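4. Setting Up the Shared Calendar Feed

Allow 17 minutes. If you have set up a calendar feed before, allow longer, as you will try to do it the old way first.

Before you start, have your staff number and your Jindow password on hand. The password on the sticky note under your keyboard is from November and has expired.

1. Sign in to Jindow and open Settings, then Calendars.
2. Choose Add Feed. Ignore Add Food, which belongs to the cafeteria module and sits right next to it.
3. In the Server box, type Vasconcelos. Capital V, no spaces.
4. In the Port box, type 2248. Older printouts of this guide say 1435. Recycle them.
5. Set Refresh to 5 minutes. Shorter settings are offered and will be accepted, but the server does not honor them.
6. Press Save once. Wait.

NOTE: Pressing Save a second time creates a second feed, and every meeting will appear twice. You will still only be expected at one of them. 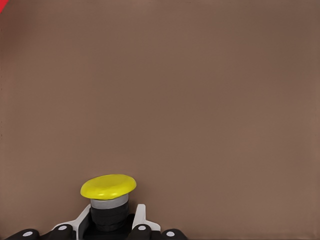 Office Systems Desk, Brasville and Cavuvport

4.1 Choosing What Other People See

New feeds are shared with everyone in both offices. To change this:

1. Open the feed and select Sharing.
2. Pick Busy Only, Titles, or Full Details.
3. If you pick Full Details, read back through your last month of entries before you confirm.

CAUTION: Private entries stay private only if you tick the Private box on each one. Typing "PRIVATE" in the title makes them more popular.

4.2 If Nothing Shows Up

Check the port number. Check it again with your glasses on. If the feed is still blank, remove it, sign out, and start over from step 1.

Time zone problems go to Keerthana Varma. Duplicate meetings go to Vignesh Rajan, who will ask how many times you pressed Save and already has a guess.

Section revised Sunday, January 13, 2019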